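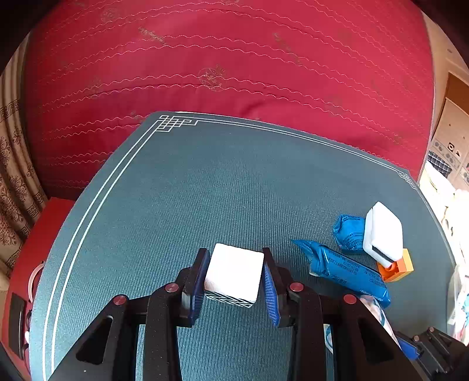
By the purchasing editor, Skedovley

Every budget season, someone wants 3000 set aside for a robot arm before a single hour of hand work has been logged. I'd hold the money. A hand-held gripper with ribbed blue pads will close on a white cube, and I'm glad of it, but a cube is an easy customer. Crinkly wrappers are what I'd ask the Surnalero rep about. Our plan lists 19 items to try by hand, up to 200 grabs each. Spare pads have no line in the budget yet, and I'd fund those first.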